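Verna Kapoor lays out work surfaces for Malwood, a small packing and repair shop, and she marks every one of them with tape before anything else goes on it. Blue tape, two strips, crossed.

"The cross gives you an origin," she said. "Everyone measures from the same point. Before that, people measured from whichever edge was closest, and the edges aren't square."

The shop has marked 429 positions this way. Kapoor keeps the list in a spreadsheet, with a column for the date each cross was last replaced. She presses each strip down from the middle outward and rubs the overlap with a plastic card.

Asked whether a tilted cross is a problem, she said it depends on the job. "For placing a carton, no. You need the center. For lining up a long part, yes, and then I snap a chalk line first and tape to that."

Her colleague Akash Awasthi would prefer paint. He tested a stencil in April and found that it held up for more than 200 cleanings. Kapoor does not dispute the result. "Paint is fine if the layout is finished," she said. "Ours moves. I can pull tape in 2 minutes."

Gray backgrounds suit blue best, in her view. Yellow was tried and read poorly under the older lamps. She also leaves the strips long, well past the working area, so that a box set down on the center does not hide the whole mark.

"You can still sight along the arms," she said. "With a short cross you lose it as soon as you put something on it."
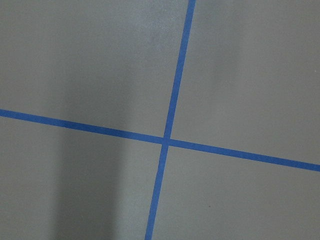
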